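I have now written a rulebook. I am a person who once drove through Dranitz with a coffee on the roof of the car, and I have written a rulebook, and other adults are following it.

The job is putting household things into a cardboard box with a hand-held gripper, over and over, so that an arm can later learn to do it without us. When I came on in February the rules fit on one sheet. Paavo Lehtinen wrote that sheet. Rule one was "be natural." Rule two was "be consistent." I asked which one won and he said to use my judgment, and that is how we got 400 recordings in which people had used their judgment.

So, version 5, posted 4/5/20. The parts people argue with:

**Don't tidy the room first.** Everyone wants to. Gouveia, our most careful site, cleared the floor and lined everything up like a shop window, and their recordings taught us plenty about shop windows. Leave the laundry where it lives. Move it only if you could trip on it.

**Soft things get a slow close.** A bag gives, then it gives some more, then you have a fistful of bag. Close until it holds its own weight and stop there. Squeezing harder has never once made anybody a better person.

**Food cups stay upright until you let go.** Grip the sides. If the foil goes, stop the recording, throw the cup out, wipe the pads, and start over. Please do not eat the cup. We had to add that for Vater. 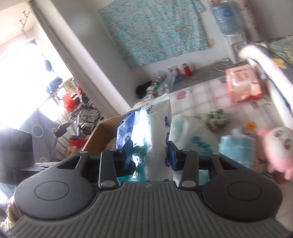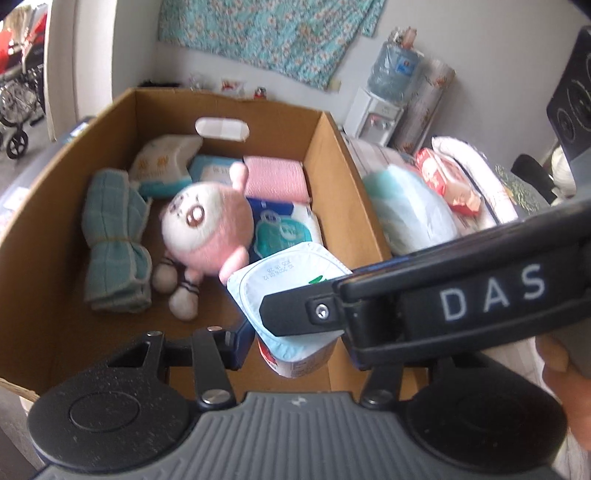
**Fingers behind the housing.** Your hand should never do the gripper's work. If you nudge the thing into place with a knuckle, you have to mark the recording as assisted, even if it was a very small nudge and you feel it shouldn't count. It counts.

**A drop is a recording too.** Keep it, label it, go on. I lost a whole evening to this one. Zavel had been deleting their drops out of politeness, and on paper they were the greatest packers who ever lived. I was ready to send flowers.

**2 minutes, then rest your wrist.** Put the gripper down when you do. Resting while holding it up is called not resting. After 50 recordings you're finished for the day, no matter how well it's going or who you're trying to beat.

Paavo read all this and wanted to know where "be natural" had gone. I told him it was under the part about laundry. He'd like it back on top, in bold, and I've said I'll think about it for version 6, along with his idea for a rule about when to add new rules. He has a draft of that one. It's four pages.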